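Small parcels: tape the top flap or just tuck it?

jomer_mom
Posted 11/4/24
Okay, settle something for me. I sell buttons and little sewing notions out of my spare room and I'm down to my last few sheets of tape. I've been using the small plain brown boxes, the kind where the top flap folds over and tucks into the front. Do you all tape that flap or trust the tuck? I bought a bundle of 800 from Clidar last spring so I'm stuck with this style for a good while, and my tape bill is getting silly!

beaudoin_attic
Tape. Always tape. I had one pop open with a zipper order inside and the customer got a box of air. Never again.

Brock Perron
I'm going to disagree with beaudoin. Those tuck tops hold fine if you crease the flap first, and I mean really crease it, run your thumbnail down the fold before you put anything in. I do 18 parcels on a busy day and the only tape I use is one short strip on the front. Mine tend to sit like this one until I get around to closing them, with a bit of a gap under the flap.

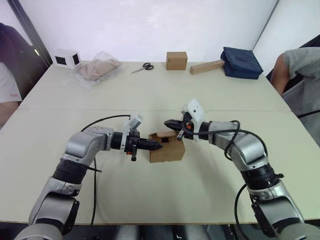 Small brown box, top not closed yet.

The other thing is to have a big clear table. I used to pack on the end of my desk with the printer and my lunch and everything else, and I swear half my bad folds came from having no elbow room. A pale top is nice too, you can spot a dropped button on it (depends on the button, I guess).

jomer_mom
Ooh, I never crease first. I just kind of mash it down and hope. How long a strip are you using?

Brock Perron
4 inches. Center it on the front edge, half on the flap and half on the panel, and press down hard.

beaudoin_attic
Sorry but one strip is asking for trouble. Corners catch on everything. I do the front and both sides and I sleep great.

trirkia77
I'm somewhere in the middle. Buttons are heavy for their size, so for those I'd do the sides too. Ribbon or elastic, one strip is plenty. And jomer_mom, quit buying the little rolls! I got a case of the wide paper tape and it's lasted me through almost 1000 boxes. Way cheaper, and it tears by hand.

jomer_mom
Does the paper kind stick in the cold? My spare room is freezing in November.

trirkia77
Mine does okay. I keep the roll in the kitchen overnight and bring it in when I start packing.

beaudoin_attic
Paper tape, fine. Three sides though.

jomer_mom
Haha okay. Creasing first, one strip for the ribbon orders, three sides for the buttons. I've got a stack to get through tonight so I'll report back on how the thumbnail holds up.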